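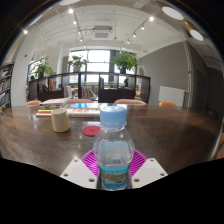 Drekham water refill point opens by the market

Good news for anyone who has ever trudged up the hill from Walov with an empty bottle and a dry throat! Drekham's long-awaited refill point opened on 28 September 2025, right beside the market steps, with two taps (one of them set nice and low for children and wheelchair users). It's free, and it stays on all winter. More than 937 neighbors signed the petition asking for it, and the Sönmez bakery next door has kindly offered to keep a map of the town's other taps in its window.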